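Sharing a Bench With Robot Arms: Tips From a Computer Repair Shop

Griltura takes in used desktops and workstations, strips out what is worth keeping, tests it and builds machines back up. The parts line used to be six people with screwdrivers. Now two of the stations have arms, and the people who worked there do different things with their day. These tips were collected by Petronella Ngubane from the staff on both shifts. Most apply to any small shop where an arm handles parts that used to be handled by hand.

Set the case down the same way every time

A person can work on a tower that is turned a little to one side. They just lean over. An arm can cope with some of that, but every bit of slop in where the case sits costs time in looking and correcting, and sooner or later it costs a part.

Lay the tower on its side with the open side up. Push it against the stops until it touches in two places. Do this with the side panel already off and put away. If the case has rubber feet, check that none of them is half torn off, because a hanging foot will tip the case enough to matter.

Write the position on the table with paint marker. Tape lifts at the corners and collects lint. We went through three rolls before Dinesh Kurian bought a marker.

Deal with cables before the arm starts

This is the biggest change in the job. A technician moves a cable out of the way without thinking about it. The arm goes where it is sent, and a loop of wire standing up in the case is something to snag.

Tuck the drive and power leads down and to the side. Use soft reusable ties and leave them on until the machine comes back to a person. Do not use metal twist ties inside an open case. Check the cables hanging from the arm as well, at the start of the shift and again after lunch.

Handling processors

Processors get more care than anything else on the line. Before, one person did the whole exchange by feel: lever up, plate up, chip out, chip in. Gerardo Bellini did it for years and could tell by touch when a chip was seated wrong. The gripper holds the processor by its sides between two fingers, so what matters now is that the sides are clean and the fingers are clean.

Wipe old thermal paste off the metal lid before the chip gets anywhere near the gripper. Use a lint-free cloth and isopropyl alcohol. Paste on the edge of a chip ends up on a finger, and then on every chip after it.

Wipe the finger faces at each break, and let them dry before restarting.

Look at the empty socket with a light and a magnifier before a chip goes over it. Bent pins are easier to see with the light held low and to one side. If you find one, pull the machine off the line and give it to the hand bench.

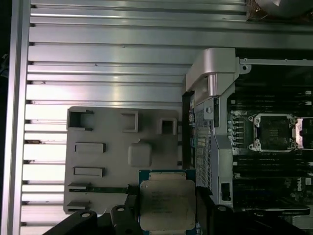 Keep the parts plate simple

Each arm station has a gray plate with holders for loose parts. The first one we used had a place for everything, and people filled it up. Then a module would be in the wrong holder and the arm would reach for an empty one.

What works better is a short list of what belongs on the plate for the job being run that day. Empty holders are fine. Leave them empty. Do not park screws, tie wraps, pens or your own tweezers there, even for a minute.

Put memory in its holder level, with both ends all the way in the slots. Press lightly with a gloved fingertip on each end. If it rocks, take it out and do it over. Eilif Halvorsen, who loads most of the plates on the morning shift, checks them at eye level by crouching down, and he catches tilted modules that look fine from above.

Holders wear. Ours are printed, and we change the memory holders after 300 loads whether they look worn or not. Keep a tally on a card clipped to the table leg. If a module slides in with no resistance at all, don't wait for the count.
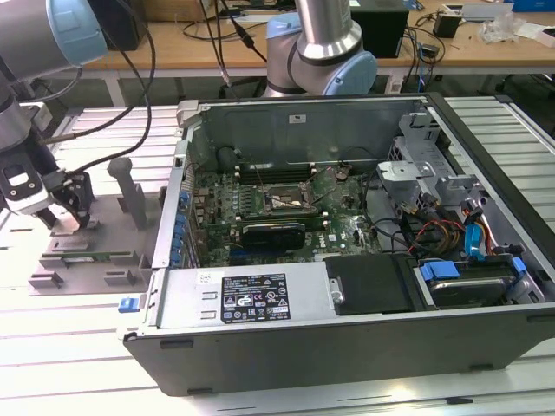

The plate should also be cleaned with a brush and a vacuum at the end of the day. Canned air blows dust into the open case next to it. A two-inch natural bristle paint brush does the job well, and it should be used for nothing else. Put the lid on your coffee and put the coffee on another table.

Keep one spare plate, already checked, on the shelf under the station. Swapping a bad plate takes less time than arguing over whether it is bad.

Staying out of the way

People who have worked next to each other for years reach across each other all the time. That habit has to go. Before you put a hand in the case, stop the arm and wait until it has come to rest. Every station has a stop button. You should be able to hit it without looking, so practice that on your first day, with your eyes shut if it helps.

Tie hair back. Take off lanyards. Roll sleeves above the elbow or wear the short lab coat. Wear your wrist strap on the hand you use least and clip it to the table rail, never to the arm.

Talk before you restart. We use one word, "clear," said out loud, and the other person says it back. It felt silly for the first week and then people stopped noticing.

If you drop something into the case, stop the arm, even if you think you can see where it went. A screw on a motherboard is a five-second pickup when nothing is moving.
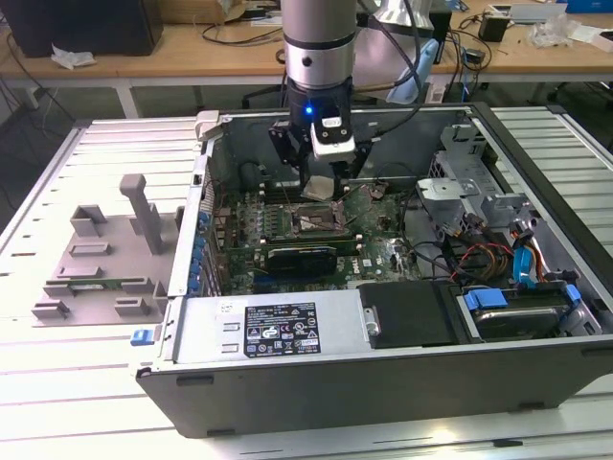 What changes in the day

The line as a whole moves 700 machines in a month. That number went up after the arms came in, though less than the supplier's talk had led us to expect. Setup takes longer than it used to. The savings come later in the day, when the same model is being run one after another and the technician is free to do the hand work that had always piled up.

Plan batches by model. A run of 18 matching towers is worth setting up for. Two odd ones are quicker by hand, and it is all right to say so. Supervisors should let the person at the station make that call.

Rotate people. Watching an arm is tiring in its own way, and attention drops off after an hour or so of it. We switch between the arm stations and the hand bench after each break. Szabolcs Bakos asked for this after a month of standing at the same table, and his back and his mood both improved.

Keep the hand skills going. Everyone on the parts line still does one full teardown and rebuild by hand each Monday. When a station is down, the work goes back to people, and they need to be able to do it at a decent speed. New hires spend their first two weeks on the hand bench before they load a plate.

Put the new work in the job description. Loading, checking, cleaning holders and sorting out jams are skilled tasks, and for a while nobody here was being paid for them or trained in them. Pay was adjusted in May. If you are bringing in a machine like this, settle that part before it arrives.

Sockets and slots: what to check by eye

The arm does the placing. A person still does the looking, and there are a few points where it is worth stopping to look.

Before the chip goes down, see that the lever is out of the way and the metal plate over the socket is fully up. A plate that has drooped halfway will catch the chip or the finger. Scuffs on the plate are normal on used boards. A bent plate is a reject.

Match the small triangle on the chip to the one on the board or socket. Do this even on the fiftieth board of the same kind.

Read the number on the lid and write it on the job ticket before paste goes on. Server-type chips and desktop chips can look alike from arm's length, and once the cooler is on you will have to take it all apart again to find out.
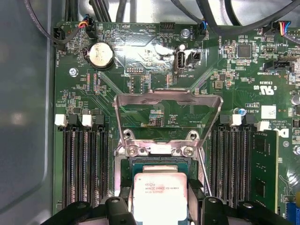 Close the plate by hand if you have any doubt about how the chip is sitting. It should lie flat with no rocking. Lower the lever slowly. Some firmness is normal, grinding is not, and if you hear it, open the socket and look again.

For memory, note which slots the board wants filled first. Workstation boards with slots on both sides of the processor are often picky. Tape a card with the slot order for that model to the station, and take it down when the run is over. A card left over from yesterday's model cost us most of one afternoon.

Seat each module until the latch closes. If you are finishing a slot by hand, press evenly at both ends with your thumbs.

Keeping a trouble log

Use a paper notebook. People will write in it with gloves on and they won't open a laptop to do it. For every stop, put down the time, the model, what the arm was doing and what you did to get going again. Leave the last column for initials.

Read it back once a week as a group, ten minutes, standing up. In our first 100 entries the most common cause was a cable standing up in the case. Second was a holder with a worn slot. Both could be fixed by the people at the table with no call to the supplier.

Supplies worth having at each station

Lint-free cloths in a covered box
Isopropyl alcohol in a pump bottle
Soft reusable cable ties
Paint marker for table positions
Small flashlight and a 10x magnifier
Wrist strap and a spare
Natural bristle brush
Spare parts plate, checked
Notebook and two pencils on strings

Restock on the late shift so the morning crew can start loading right away.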